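Two weeks with the Nusby hand-held gripper, and I'm still grinning! I paid $775 for mine (the Trundier was cheaper, but its pads felt stiff to me). These rubber ones have ribs on the inside, and they'll pinch a bit of paper just fine. 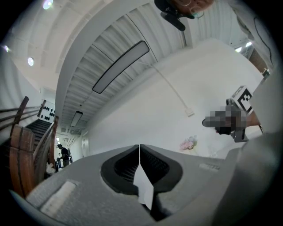
Mullevura commented that the trigger spring gets tiring after 10 minutes and the Trundier is easier on the wrist. Fair point, mine does ache a little. I'd still buy the Nusby again.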